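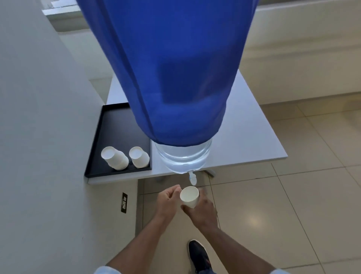
We moved the office from the middle of town out to Plovport in September, and of everything that came with us or was bought for the new place, the thing I get asked about most is the kettle. So, having promised Samer Kanaan at the unit next door that I would write it all down properly, I am finally doing it (with a mug at my elbow, naturally).

The kettle is the Skadine, the larger of the two they make, and we paid 125 pounds for it, which I know is an awful lot for something that boils water. Our old one had cost a fraction of that and had done seven years of hard labour before the lid gave up. I will admit I sat looking at the order page for the best part of a lunch hour before I pressed the button.

Let me start with what I love. It is quiet! Our desks are all in the one room and the old kettle used to bring telephone calls to a standstill, with everyone smiling apologetically down the line until it clicked off. With the Skadine you get a sort of low murmur and then a soft chime. The handle stays cool, the spout pours in a neat thin stream without dribbling down the front, and the lid opens wide enough to get a whole hand and a cloth inside, so descaling is a pleasant little job for a slow afternoon.

It also has three temperature settings, and I was fully prepared to ignore them. Then Samer came round with a bag of green tea from Zoubi, the grocer's by the station, and made me try it at the lowest setting instead of straight off the boil. I have been drinking green tea wrongly all my adult life. It was sweet and grassy and lovely, with none of that bitterness that dries your teeth.

The water matters too, of course. What comes out of the mains in Plovport is very hard and leaves a skin on top of a cup of black tea, so for the nicer teas I fill the kettle with bottled.
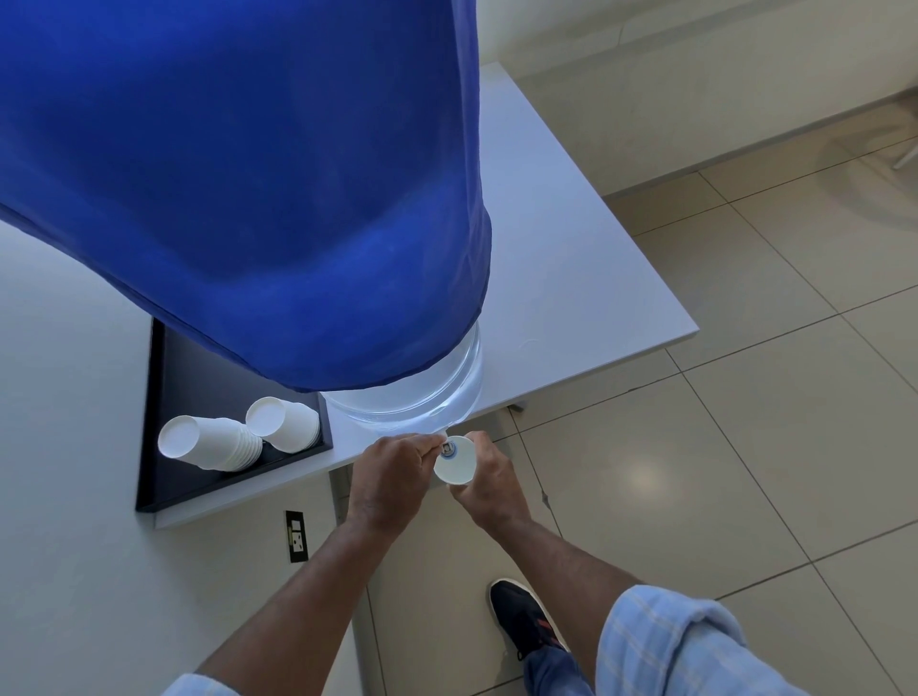
The water bottle in its blue cover, on the dispenser stand.

Now for the grumbles. The base is far too light, and if you lift the kettle in a hurry the base tries to come along with it. The water gauge is on the left, where a right-handed person can't see it while filling, and the numbers are printed in a pale grey that I can only read with my glasses on. The flex is short as well. I ended up shifting the biscuit tin and the toaster along to get it near a socket, and there is still some bad feeling over the toaster.

I did look at the Gotivov before buying, as a friend swears by hers, and it is a handsome thing, but it only holds enough for four mugs and there are 6 of us, all thirsty at the same moment. If you live on your own or there are just two of you, I think I'd point you that way and you could spend the difference on good tea.

For a busy office, though, I'd buy the Skadine again. Four stars from me, and the fifth is theirs as soon as they put a longer flex on it.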